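Robot Learning Lab, Handout 6: When the Wrist View Goes Bad

Notes to go with the lecture. Updated Aug 2, 2023

Okay, so last time we trained a policy from demonstrations and everybody was pretty happy with it. You feed in the camera views, you feed in the joint angles, out comes the next little chunk of motion, and the arm does something close to what the person did. Great! Today I want to spend the whole session on a question I kept dodging, namely what the policy does when one of its views stops telling it anything useful.

I'll be working from the Tramovach set, the same one you downloaded for the second assignment. For anyone who skipped that one (I know you're out there), it's 700 demonstrations of short tabletop jobs, with a fixed overhead view, a wrist view, and the arm's own readings. The two arms are called Alla and Radebe, and I'll use those names because the file names do.

1. Why we like a wrist view in the first place

The overhead view is steady and sees the whole table, but its detail is poor right where you need it, at the fingertips, and the arm loves to get in the way. The wrist view rides along with the hand. When you come in to grasp something, the object gets bigger and clearer, and the last inch or so of the approach becomes a much easier learning problem. Policies with a wrist view almost always beat policies without one on our grasping jobs, and I don't expect that to change.

The trouble is that the wrist view is also the one that swings around the most. It goes right up close to things. The focus is fixed, so inside a certain distance everything turns to mush, and if there's a shiny surface nearby you get glare on top of the mush. A person driving the arm hardly cares, they just look at the table with their own eyes. Keep that in mind, it's the heart of the whole problem: the demonstrator was not using the view we are asking the network to use.

2. What I mean by an uninformative frame

I tried for a while to write down a strict definition and gave up. The working version is this: if I hand you the wrist frame alone and you can't tell me what the hand should do next, the frame is uninformative. It can still have structure in it. It can have a strong edge, a bright spot, a slow change from dark to light. Those are exactly the things a convolutional network will happily grab onto, and that's what makes these frames worse than plain black ones.

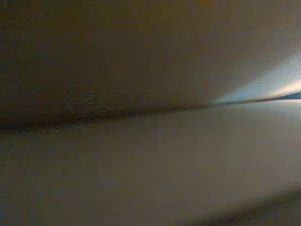
A black frame at least looks the same every time, so the network can learn to ignore it. With blur and glare you get a different pattern each time the lamp or the table shifts a bit, and in a small data set some of those patterns will line up with some action just by luck. The network doesn't know it's luck. It fits the training set beautifully, and then somebody moves the lamp and you're standing there with your hand on the stop button.

(Side note on simple blur scores, because I get asked every term. Yes, you can take the variance of the Laplacian and set a cutoff. Try it, it takes five minutes. But sensor noise and the blocky leftovers from video compression can push the score up on a frame that is really just smear, and a clean blank tabletop in perfect focus scores low. I'd use it to sort frames for looking at by eye and I wouldn't let it throw anything away by itself.)

3. The fix we tried: view dropout with a gate

There are two pieces, and both are small.

First, view dropout. During training we replace the whole wrist embedding with a learned "missing" vector on a random share of the samples. The policy has to get by on the overhead view and the joint readings for those. We draw once per chunk of motion and hold it, so the view stays missing for the whole chunk. I got this wrong the first time and drew once per step. The policy just remembered what it saw a moment ago and learned nothing new from the exercise.

Second, the gate. It's a tiny network that looks at the wrist embedding and puts out one number between 0 and 1, and we use that number to blend the real embedding with the missing vector. No labels for it! It trains along with everything else. You might worry that it will just sit at 1 forever, and without the dropout it pretty much does, at least in the runs I've watched.

4. What came out

We ran 100 trials per policy on the Maromdale bench, which has a glossier top than the one in the training data and a lamp you can slide along a rail. With the lamp moved, the gated policy finished 86 of its trials. The plain policy did clearly worse, and I'm leaving its number out of the handout on purpose, you'll be measuring it yourselves in the lab.

Please don't oversell this. One bench, one family of jobs, and I picked the dropout rate after peeking at a few pilot runs. With the lamp back in its usual place I couldn't tell the two policies apart. I also only ran the trials on Radebe. Alla had a loose cable back in December and I never went back and redid that half, so if one of you wants a project, there it is.

5. For the lab

Pull around 3000 wrist frames from the set, spread over the full length of the demonstrations. Don't just take the first few seconds of each, when the hand is still up high and every frame is lovely.

Sort them by blur score, look through both ends, and write down where the score and your own eyes disagree.

Train the plain policy and the gated one from the same seed. Plot the gate value over time for five demonstrations, and mark on the plot where the hand closes.

Then cover the wrist lens with tape and run both. Finger on the stop button, please, and run at half speed until you trust what you're seeing.

Hand in the plots and a page of writing. A result that disagrees with mine is fine, just include the config file so I can rerun it.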